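Plidby Wool and Cotton Blanket, Queen
Sold by Ostever Bedding

Let us be frank about blankets. They are large rectangles, and most people own too many of them. The Plidby is one more, though it has the decency to be a good one.

It weighs 387 grams per square metre, heavy enough to stay put and light enough that the dog can still get out. The blend is 60 per cent wool, with cotton making up the rest and keeping the itch to a level your grandmother would call character building. Edges are whipstitched by Mechthild Berchtold, who has firm views on loose threads.
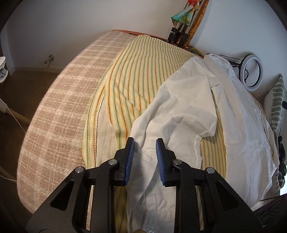
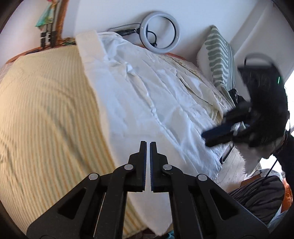
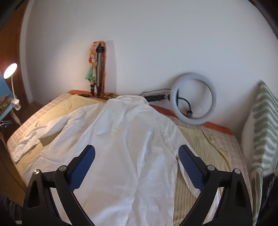

Can I put it in the washing machine?
Cold water, wool cycle, and dry it flat in the shade. The dryer will turn it into a very nice blanket for a cot.

Colours: oatmeal, slate, and a grey we were talked out of calling Wet Footpath
Sizes: single, queen, king
Care: wash no more than 4 times a year
Storage: folded, with cedar if you have moths, without if you only have suspicions

Orders leave the warehouse within 8 working days. Bilal Nimri packs them himself and will not be hurried. Returns are accepted unwashed and with the tag attached. Crumbs are noticed.

Matching pillowcases are listed under Plattner.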